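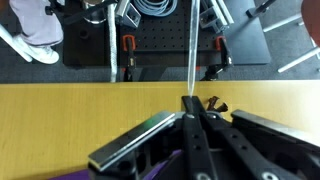
作業室の備品整理に関する打合せ 議事録

日時:2022年7月21日(木) 13時30分から
場所:2階 作業室
出席:作業室利用班、備品担当、総務
欠席:購買(資料のみ提出)

1.前回の確認
前回議事録について修正の申し出はなく、そのまま確定した。前回からの持ち越しは、クランプの定位置、ケーブルの保管方法、Catterallの棚の見積りの3件。

2.作業台の使い方
木目の作業台について、小物を台の奥の縁近くに置いたままにしている例が続いているとの指摘があった。縁から落ちた小物は、床のカーペットが濃い灰色のため見つけにくい。特に茶色や黒の部品は探すのに時間がかかる。
利用班から、台の縁に低い枠を付ける案が出た。備品担当からは、枠を付けると長い材料を載せるときに邪魔になるとの意見があり、枠は見送ることにした。代わりに浅いトレーを置き、小物はトレーの中で扱う。トレーはGetico製のものを5枚購入する。色は白とする。
台の天板は水拭きのあと乾拭きをする。溶剤は使わない。これは従来どおり。

3.クランプの定位置
橙色の柄のクランプは、使い終わったあと穴あきの黒い定盤の上に置かれることが多い。利用班としては定盤のそばにあるほうが使いやすく、壁の工具掛けまで戻す決まりは守られていないのが実情である。
協議の結果、使用中の日は定盤の上に置いてよいこととし、週末の終業時に工具掛けへ戻す。工具掛けには名札を貼る。名札の作成は総務が行う。
他の班から借りたクランプが混じっている可能性があるため、次回までに備品担当が台帳と照合する。

4.定盤の置き場所
定盤を床に直接置くことについて意見交換を行った。床置きの場合、足をぶつけるおそれがあること、ねじ穴にほこりがたまることが挙げられた。一方、台に載せると作業面が狭くなる。
低い台車に載せる案が有力となったが、手持ちの台車の耐荷重は200kgで、寸法が合うかどうかは未確認。備品担当が実測して次回報告する。それまでは現在の場所から動かさない。穴の清掃は掃除機で行い、エアーで吹かないこと。

5.ケーブルの保管
水色のケーブルなど、色付きのものは輪に巻いて面ファスナーで留め、棚の2段目に入れる。巻いただけで留めずに置くとほどけて足に掛かるため、必ず留める。
面ファスナーの在庫が少なくなっている。Oltomeckの20本入りを追加する。長いケーブルは別箱とし、箱に長さを書く。
使用中のケーブルを床に一時的に置くことは認めるが、通路側には出さない。

6.棚の見積り
Catterallの棚とCavixの棚を比較した。購買の資料によると、奥行きはCavixのほうが浅く、扉の開閉に支障がない。Catterallは棚板を追加できる点がよいが、納期が11月になる。
ケーブルと小物の保管を先に整えたいとの意見が多く、Cavixで進めることにした。正式な見積書を購買に依頼する。設置の際は作業室を半日使えなくなるため、日程は利用班と調整のうえ決める。

7.その他
・ねじ類の在庫について。よく使う寸法は500個単位の箱で補充しているが、置き場がないため、棚が入るまで補充を止める。
・持ち主の分からない部品は黄色の箱に入れ、次回の会議までに申し出がなければ処分する。
・紫色の物品の扱いについて質問があったが、担当が欠席のため次回に回す。

宿題
備品担当:クランプの台帳照合、台車の実測
総務:名札の作成、トレーと面ファスナーの発注
購買:Cavixの棚の見積書
利用班:棚を設置できる日の候補を出す

次回は日程調整のうえ総務から連絡する。15時散会。
記録:総務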